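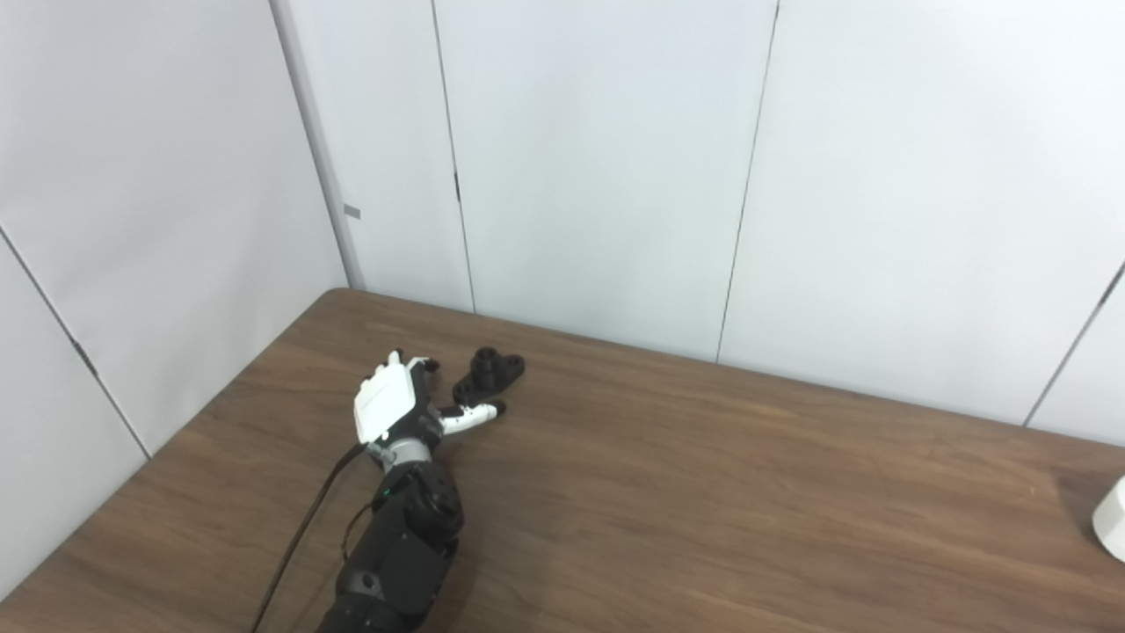

MAMOW - Visitors to the Kurell workshop got a close look at a two-handed robot at work during the company's open day in October, with demonstrations running through the afternoon and a line at the door for most of it.

Kurell, which moved into the former Tikkanen furniture building two years ago, opened the ground floor to the public from 10 a.m. The robot ran in a white-paneled booth, on a wooden tabletop, and people were let in to watch in groups of 8.

Reet Luik, who leads the handling team, ran most of the sessions. She told each group that the company had picked small parts work for the day because it is what customers ask for first.

"People want to know if it can pick up the thing they have on their own bench," Luik said. "So we talk about the bench. Reaching for a part and getting the fingers in the right place takes up most of our week."

The robot has a white and black hand on each arm, with jointed fingers and a thumb that swings well out to the side. Luik said the thumb gets more of the team's time than any other part of the hand. A part lying flat on a table gives the fingers very little to get under, she said, and the thumb has to come in low.

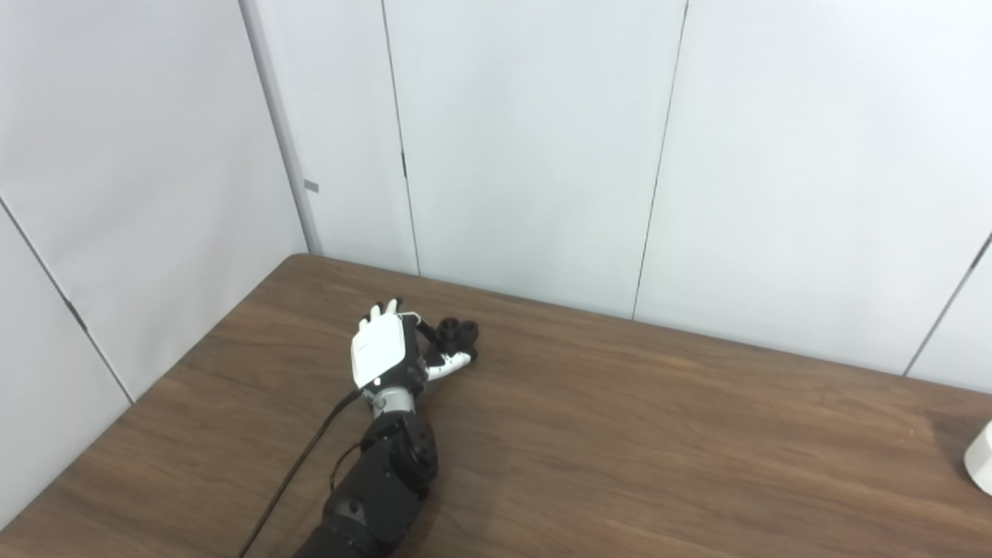
Sessions lasted 20 minutes, with time for questions at the end. Several visitors asked about speed. Luik said the robot is slower than a trained person on nearly every job the team has tried, and that the company is not quoting cycle times to anyone yet.

Others asked about safety. Groups stood behind a line taped on the floor, and an operator kept a stop button in hand whenever the arms were powered. Children under 12 had to be with an adult.

Delwyn Hoani drove over from Prastimier, where he runs a shop that assembles pump fittings. He has two openings on his day shift that he has not been able to fill since spring.

"I came to see the hands," Hoani said. "I've seen plenty of arms. Our parts are all different sizes, and we change over a lot, so a plain clamp doesn't do much for us."

Hoani said he would not buy anything this year but left a box of sample fittings with the handling team. Luik said the company took in samples from a few other shops as well and will try them over the winter. 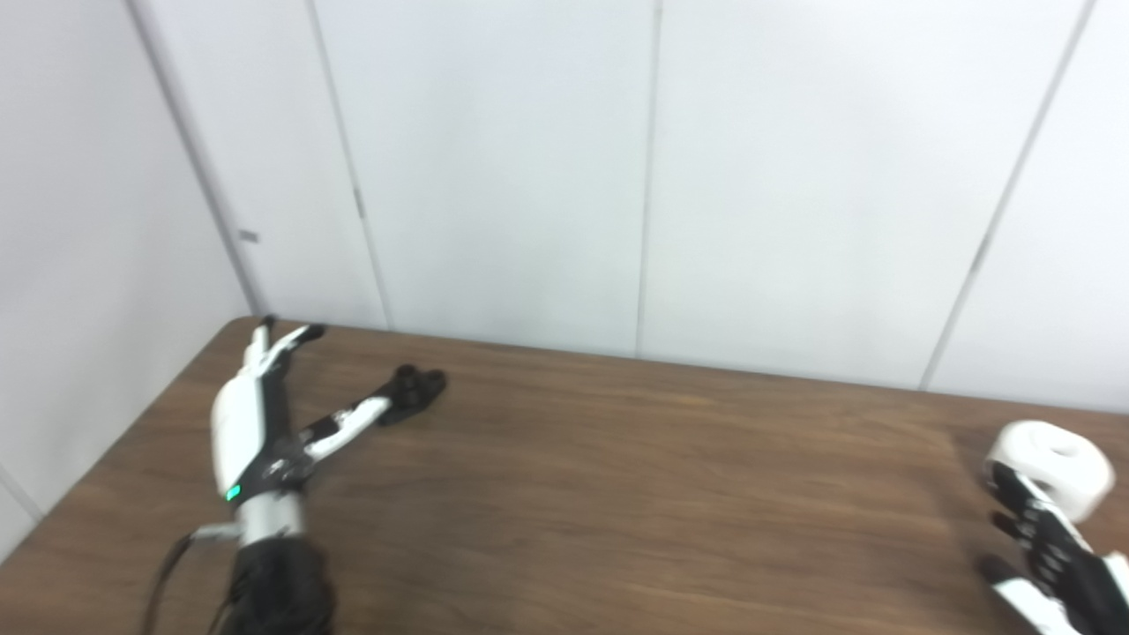
Work with both hands drew the most questions in the later sessions. Luik said having a second hand matters for round parts, which tend to roll, and for anything that has to be passed across or turned over before it is put down. Planning for two arms over one table is harder, she said, and the team keeps a wide space between them while a new task is being worked out.

Kurell has 2 job openings of its own, both for technicians, and put out applications at the front desk. The positions do not require a degree. Training is done in house and takes about three months, according to the company.

Upstairs, staff gave short talks on wiring and on how parts are chosen for testing. The last one was cut short when the projector quit, and the speaker finished at the whiteboard.

The doors closed at 4 p.m. Kurell plans another open day in the spring, with sign-up by time slot to keep the line down. School groups can ask for a separate morning visit by calling the front office. Parking is behind the building, off the loading road, and the side entrance has a ramp.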